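Call for Participants: Reading Genesis Together

The Flereck Centre for Scripture and Society invites applications from adults who wish to take part in a residential study of the opening chapters of Genesis. The study is concerned with how ordinary readers understand the naming of the animals, the keeping of the garden and the work given to human beings before and after the expulsion. It will be held at the Centre's house in Clomville and is directed by Dr Alun Landeg.

Much has been written by scholars on these chapters. Far less is known about what people in the pews, or people who have never sat in one, take the text to mean when they read it slowly and in company. The Centre wishes to hear from both groups, and from anyone who would place themselves somewhere between them.

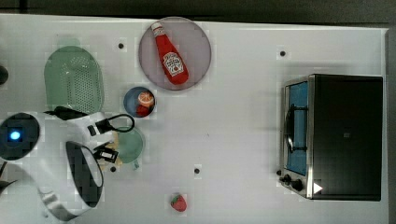 What participants will be asked to do

Participants will attend four sessions, each beginning at 10 a.m. and ending in the late afternoon. In the morning a short passage is read aloud twice, in two different translations, and then discussed in small groups. After lunch each participant writes a private response of up to one page. No preparation is required, and participants are asked not to consult commentaries while the study is under way.

Discussion will be guided by a trained reader from the Centre, whose task is to keep to the passage and to see that everyone has a chance to speak. The guide will not offer an interpretation. Those who hold firm views on creation, on marriage or on the authority of scripture are welcome to state them - and should expect to hear other views stated with equal firmness.

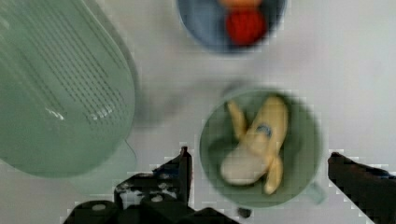
Sessions will be recorded in sound only. The recordings will be typed up, names will be removed, and the text will be added to the Ansah Collection, which at present holds 1,743 written responses from earlier studies. Participants may ask for their own contributions to be taken out at any point before the report is published.

Who may apply

Applicants must be aged 18 or over and able to read and discuss a text in English. People of any faith or none may apply. The Centre particularly encourages applications from those who left school early, from those for whom English is a second language, and from members of churches with no full-time minister. Persons holding a degree in theology or biblical studies are not eligible for this study, but may write to ask about the Jidevness reading group, which meets in term time. 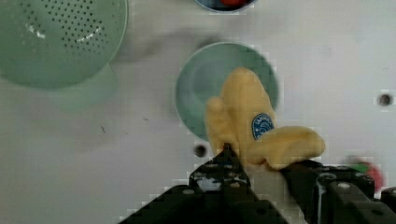
Travel within the county will be repaid in full on production of a ticket or a note of mileage. Lunch is provided each day, and single rooms are available at no charge to those coming from further away. There is step-free access to the meeting room, the dining room and two of the bedrooms. Please state any dietary or access needs when applying.

How to apply

Applications should take the form of a letter of no more than one side, giving the applicant's name, age, address and a few sentences on why the study is of interest. A reference is not needed. Letters should be addressed to Dr Landeg at the Flereck Centre, Clomville, and must arrive before the end of October. Applicants will be told the outcome in writing, whether or not a place can be offered.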